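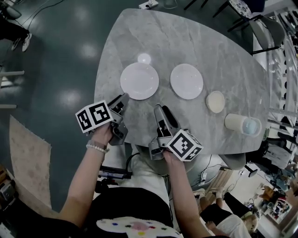
Special assessment issued between contract and closing: which party is responsible?

Posted in Buying and Selling > Condominiums

Dosska
I am under contract to purchase a condominium in a 64-unit building in Prinbridge. Closing is set for next Wednesday. The seller's agent has now forwarded a notice from the association stating that a special assessment of $1,185 per unit was approved for repairs to the parking deck. The notice permits payment in 12 monthly installments, the first of which falls due after closing.

The contract states that the seller shall pay "assessments levied prior to closing." The seller takes the position that only installments due before closing are covered. I would appreciate guidance on whether that reading is generally accepted, and on what should be requested before closing.

Kane McAlister
The answer depends on the wording of your contract and on the law of your state. In many standard forms, an assessment is treated as levied on the date the board or the owners approve it, regardless of when payment is due. Other forms divide the obligation by installment. Your quoted language appears closer to the first kind, but a single phrase should not be read alone. Please review any addendum that deals with the association, as it may contain a separate clause on installments.

The following steps are recommended:

Request an updated resale certificate or estoppel letter from the association's manager. It should state the full amount, the date of approval and the balance owed on the unit.

Obtain the minutes of the meeting at which the vote was taken.

Send both documents to the closing agent and ask how the charge will appear on the settlement statement.

If the parties cannot agree in time, an escrow holdback for the full amount may allow the closing to proceed. Any such agreement should be in writing and signed by both sides. A real estate attorney should review it.

Pitix
Seller pays. It was the same with our unit and the title company took it out of the seller's proceeds. Took them 7 days to get the letter from the association, so order it now.

Hodžić
Please also inform your lender. A pending assessment may need to be disclosed, and the lender may ask for the same letter before it releases funds.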